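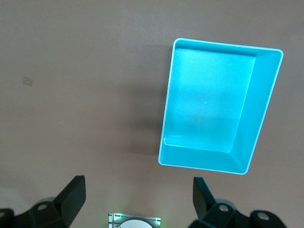 Wrist view with the fingers open and the cyan tray up and to the right.

Success rate is a poor headline figure for pick-and-place work, and the Nandton results show why. Their policy was trained on 3,939 demonstrations and scored 63 per cent. Retrained with the wrist view masked for the final approach, it scored 53. The paper reads the gap as proof that the wrist view matters.

I doubt it. Masking also removes the tray rim, a strong bright edge against a matt grey-beige table, and a policy can steer by that edge without learning anything about grasping. Beat Eder raised the same point in February and was told that the tray colour had been held fixed for consistency. Consistency is the problem. A second tray, close in tone to the table, would have separated the two readings at the cost of 2 days' testing. Until someone runs it, the ten points should be reported as unexplained.

Contact: Kohei Ishida, Momthorpe | Back to top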